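Why every town should have a robot open day

I went to the Prendeck open day on a Monday in February, mostly because my bus home from Millwood stops outside and it was raining. I meant to stay for one cup of tea. I stayed until they began stacking the chairs, and I have been boring my family with it ever since.

Prendeck is a small workshop where people teach robots to handle everyday things. I had expected a stage, loud music and a machine doing a dance. There was a room full of tables, and at each table a person with a gripper in their hand, picking something up and putting it down again. The gripper is held like a tool, with a camera on it looking down at its two fingers, and the recordings are what the robot later learns from. You squeeze, the fingers close. I could have watched it all afternoon, and in fact I did.

We have been badly served by the other sort of demonstration. I have seen plenty of them on screen, robots leaping over boxes and pouring drinks for a chief executive, and I come away knowing less than when I started. I can't tell what is hard and what is easy. At Prendeck I was allowed to have a go, and within a minute I knew something about robots that years of clips had never told me: holding a thing properly is very difficult.

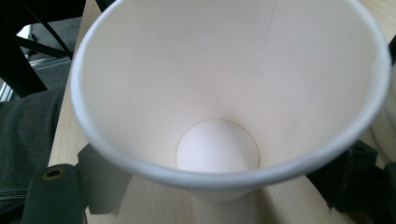
Paper cups are my favourite case, and I now have opinions about them. A cup is wider at the top than at the bottom, so anything that grips it low down is working on a slope. Squeeze a little too much and it buckles. Squeeze too little and it slides. From the camera's side it is no easier, with the great pale mouth of the cup hiding a good part of each finger under the rim, and nothing inside to look at but a seam running down the wall and the plain round disc at the bottom. You and I do this half asleep every morning. Watching somebody do it slowly, on purpose, made me feel rather proud of my own hands.

Yolanda Villanueva was running the cup table, and she was a marvel. She had three rules for visitors, which she gave out before you were allowed to touch anything: go slowly, look where the fingers are, and don't apologise if you drop it. She told me that the dropped ones are useful too. I dropped two. She was so pleased with the second that she called a colleague over to see how I had done it, and I have rarely felt so helpful.

What I liked most was how freely people talked about what doesn't work yet. A man at the next table, who had come over from a firm called Kuroda, spent ages telling me about glare. Pale things on a pale table under a strong light are a nuisance, he said, and he said it with the happy gloom of a gardener talking about slugs. I asked when a robot would be able to clear my kitchen table. He laughed and asked what was on it. I listed a few things and he winced at nearly all of them! 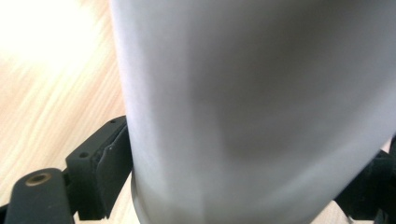

A firm hold from both sides, with the light pouring in from the left.

I know the case against days like this. A friend who works in a warehouse says they are a way of getting us used to machines that will end up taking somebody's shifts, and that a nice afternoon with cups is beside the point. I take that seriously. There was a short question session at the end, and jobs came up three times, and the answers were a bit thin. I'd have liked someone there from the firms that buy these machines as well as the people who make them. But I would still sooner have that argument in a room where everyone has just tried the gripper. The questions were better than any I've heard on the radio. A retired school cook asked what happens when the cup is full and hot, and the whole room leaned in for the answer.

So my plea is for more of them, and on a Saturday, please, when people with jobs can come. Prorkska, the other robotics outfit in Millwood, keeps its blinds down and its door locked, and I'd love to see it follow suit. It needn't cost much. Prendeck had room for 60 visitors, a tea urn and handwritten signs, and the only thing I'd change is the biscuits — they had gone by the time I got there.

I've put my name down for the next one. Yolanda says she may let me try a teaspoon.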